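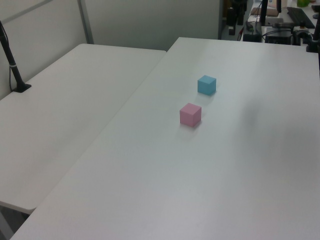
Minutes of the product meeting, Brivulico skin care and bath

Date: 12/3/23
Present: Khrystyna Sydorenko (chair), Luuk Peeters, Bohdana Moroz, Sanne Hoekstra
Absent with notice: Liesbeth Mertens
Minutes: Sanne Hoekstra

1. Opening and previous minutes

Khrystyna opened the meeting and welcomed everybody. The minutes of the previous meeting were approved with one correction from Luuk: under point 4 it should say "hand cream" and not "hand soap." I have changed this in the shared folder.

2. Night cream, new formula

Bohdana reported on the home test of the new night cream. The testers received the old and the new formula in plain jars and used each of them for 10 days. In total 148 forms came back. Most testers like the new texture better, especially those with dry skin. Several people wrote that the smell of the new formula is too strong in the evening. Two testers had redness on the cheeks and stopped. Bohdana has spoken with both of them by telephone and they have sent back the jars.

Luuk asked if the smell comes from the perfume or from the oil. Bohdana thinks it is the perfume, but she wants to ask Flavadex, who deliver it to us. Khrystyna prefers a version entirely without perfume. Sanne remarked that customers in the shop always open the jar and smell it first, and that a cream with no smell at all is difficult to sell there. This was discussed for quite a long time.

Decision: Bohdana orders two small batches, one with half of the perfume and one without. We compare them at the next meeting. The words "anti-aging" will not be on the label until the text has been checked.

3. Lip balm

The lip balm in the tin sells well, the one in the stick less. Luuk has received complaints that the stick becomes too soft in a coat pocket. He proposed to use more wax. Bohdana warned that the balm then feels hard on the lips in winter. She will make a sample with a little more wax and bring it for everybody.

The tins from Dewulf will become more expensive in March. Luuk has asked them for a price for a larger order and is waiting for the answer. Khrystyna asks him to look also at one other supplier, but without hurry.

4. Gift sets

Liesbeth had sent her comments by e-mail and Khrystyna read them aloud. Liesbeth finds the large set too full. She would take out the body scrub, and put in the small face mist, which many customers ask for. She also writes that the ribbon takes too much time when the shop is busy.

Luuk agrees about the ribbon. Sanne would like to keep it for the large set only. The small set gets a paper band.

Decision: the scrub goes out, the face mist comes in. The price of the large set stays the same. Sanne changes the product card and the website.

5. Shelf at Birkarico

Birkarico offers us a shelf beside the hair products. Khrystyna visited the store and finds the place good, but the light is rather yellow and the foundation shades look different there. Bohdana suggested to give them only skin care in the beginning, and no make-up. All agreed. Khrystyna will ask if we can bring our own lamp, and who must pay for testers that are used up.

6. Other points

- Luuk asks everybody to write the opening date on the test jars. There were more than 23 jars in the refrigerator without a date and he has thrown them away.
- The training about sunscreen is moved. Liesbeth will propose a new moment.
- Bohdana needs cotton pads.

7. Actions

Bohdana: two batches of night cream, question to Flavadex, sample of lip balm
Luuk: price of the tins, second supplier
Sanne: product card and website for the gift sets
Khrystyna: answer to Birkarico, check of the label text
Liesbeth: new moment for the training

Khrystyna closed the meeting. The next one will be announced by e-mail.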